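Birkov two-section metal bin: a long review from a small spare room

Reviewed by Tâm Hồ
25/04/2025

I should say first of all that I never set out to write a review of a metal bin. I was after something to keep my granddaughter's building blocks in, having got through two fabric boxes and a very pretty basket in the space of one winter, and a friend at the Plulis craft market told me to stop buying things meant for nurseries and get something meant for a workshop. So I went to Cleditov, the trade counter behind the station, and came home on the bus with the Birkov on my knee. It was £11 from the seconds shelf, which I thought very fair, and the lady at the counter wrapped the corners in newspaper for me without being asked.

It is a plain grey thing, open at the top, with a sloping divider that gives you one section at the back and a wider one in front. There is no lid and no label holder. I rather like that. You can see what you have and you can get both hands in, and a child of four can too, though I would keep an eye on little fingers near any metal edge (I ran a strip of felt tape along the rim of mine, and it has stayed put).

The divider was what sold it to me. I had pictured the blocks in the front and all the small bits in the back, the wheels and pegs and the little people who go in the houses, and that is how we use it at home. The slope helps more than I expected. Things dropped against it slide down to the floor of the bin, so you don't get that awkward pile wedged up against an upright wall. My old Bạch crate had a straight divider and I was forever fishing behind it with a wooden spoon.

Now for the grumbles, because there are a few. It is noisy! A block let go from any height at all lands with a proper clang, and if you live in a flat you will want to put a folded tea towel in the bottom before about seven in the morning. It is also a good deal heavier than a plastic tub, so please don't let a child carry it down the stairs. And it doesn't stack, or at least I have never managed to make one sit nicely in another without it tipping.
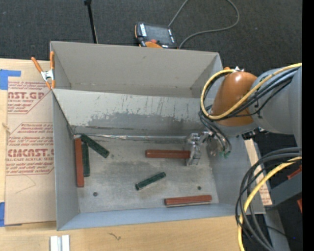
Wear is the thing people ask me about most, as these bins do take a knocking and the finish won't stay smart for ever. Mine has gone dull in the middle and I have made my peace with it. If you are looking at a used one, judge it by the divider and the floor: dark scratches down the slope, a ragged worn patch lower down, scuffs and stains where the blocks sit, all of that is only looks as far as I am concerned, and I would still pay for it. Do check for holes in the floor, though. Two small round ones like those in the front section don't trouble red and green blocks of that size, but beads or small pegs would be through them in no time, so a bit of card cut to fit would be wise.

Cleaning is easy enough. I use warm water with a drop of washing-up liquid, then dry it straight away with an old towel, paying attention to the seam at the foot of the divider where crumbs like to gather. I tried a scouring pad once and wished I hadn't.

Would I buy it again? Yes, and I very nearly have, for my sewing things, if I can find another on the seconds shelf. I'd give it four stars out of five, with the missing one for the clanging. Do take a bag with strong handles if you are going by bus.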